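Chapter 6
Covering and Laying Out a Work Table

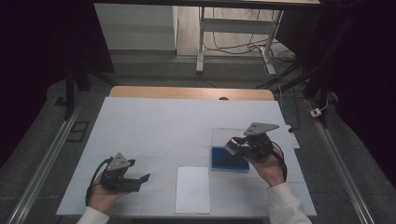 Figure 6.1 A table covered in white, with a strip of the wooden top left exposed along the far edge. A clear sheet with a blue block on it lies at the right; a single loose sheet of paper is in the center foreground.

Terms introduced in this chapter: covering, margin, seam grid, backing sheet, loose sheet, rest position, working zone, reach line.

6.1 Scope

Chapter 5 dealt with the height and leveling of the table. This chapter deals with its surface: what is laid over it, how the covering is joined, and where flat items are placed on it before work begins. The methods apply to any table used for light handling, sorting, wiping or paper work. They do not apply to benches that carry heat, solvents or cutting tools, which are treated in Chapter 9.

Dimensions in this chapter are in millimeters unless another unit is stated. The reference table used in the calculations has a top 1705 long and 900 deep. Readers working with a different table should substitute their own values before attempting the problems at the end of Section 6.4.

6.2 The covering

A covering has two purposes. It protects the tabletop, and it gives a uniform background against which small or thin items can be found. Plain white paper is adequate for both if the work is dry. Paper may be laid as one piece from a roll or as separate sheets set edge to edge. Separate sheets are easier to replace when one part becomes marked, but every joint between them is a place where an edge can lift.

The joints together form the seam grid. In Figure 6.1 the grid is faint but can be followed across the surface. Seams should butt and should not overlap. An overlap produces a step, and a thin panel pushed across a step will catch on it. Where an overlap cannot be avoided, the upper sheet should face away from the usual direction of travel.

The covering need not reach every edge of the table. A strip of bare tabletop left at the far side is called the margin. Mokoena and Fiadzo, whose layout rules are followed in most of this chapter, call for a margin wide enough to show the edge of the covering plainly from the working side. The margin serves as a visual reference for squareness: if its width changes from left to right, the covering has been laid at an angle or has shifted. Small items should be kept off the line where margin and covering meet.

6.3 Flat items

Three kinds of flat item are considered.

Backing sheets. A backing sheet is a thin rigid panel laid on the covering to support another item. Clear acrylic is common. Its disadvantage is that its edges show only as fine lines on a white ground, so its position should be recorded on the layout plan before anything is set on it. The panel should be lifted to be moved. Dragging it disturbs the paper beneath.

Blocks and sponges. A block is placed wholly within the backing sheet. Strong color is preferred, as it fixes the position of the backing sheet for the eye even when the panel itself is hard to see.

Loose sheets. A loose sheet is any sheet of paper that lies on the covering and is not part of it. White on white gives low contrast, and the two are easily confused. The Nuttall rule is to set the loose sheet with its long side running away from the worker and to keep it clear of the backing sheet on all sides.

6.4 Working zones

The table is divided by its centerline into a left and a right zone, each served by one hand. The foreground between them is shared. Items used by both hands belong in the shared area, and items used by one hand belong on that hand's side. The reach line is drawn parallel to the near edge of the table, and its distance from that edge is found by the procedure given below.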